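Pirkitari puts its two-armed robot to work on the furniture

Anyone who has ever spent an evening putting together a stool that was supposed to take 20 minutes will have some sympathy for the team at Pirkitari, who have been asking – very patiently, it must be said – whether a machine can do it for us yet.

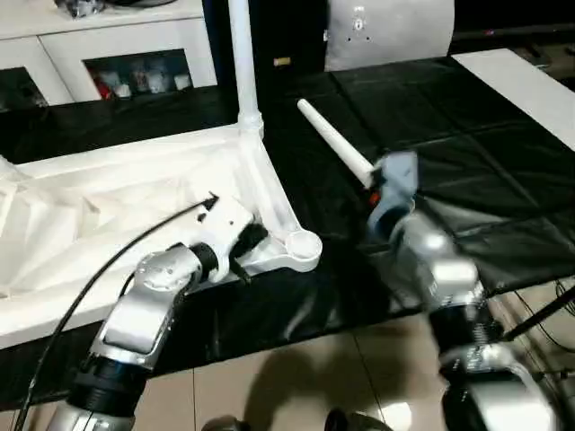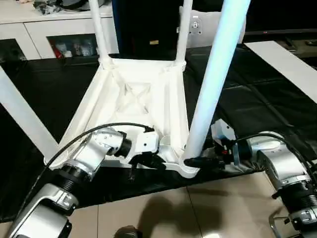
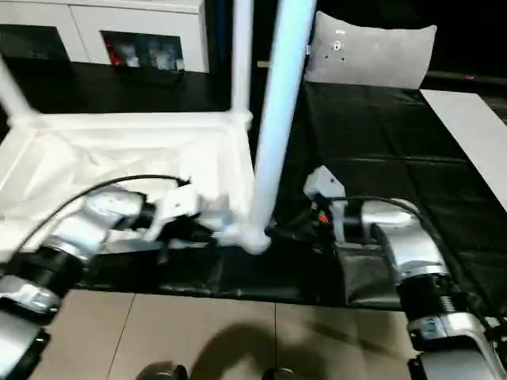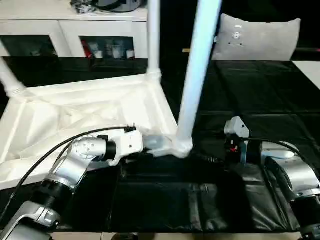
White plastic furniture and two robot arms at the work table.

"Not yet, but I'm more hopeful than I was last June," says Nuria Requena, who leads the project and is happy to talk about it for as long as you'll let her. Legs and sockets are harder than they look, she explains, and her colleague Vignesh Poduval still does the same job by hand in 3 minutes, usually while chatting to somebody. Folding towels comes next, and visitors are welcome at the open afternoon on 25 May 2025, where there are 32 places.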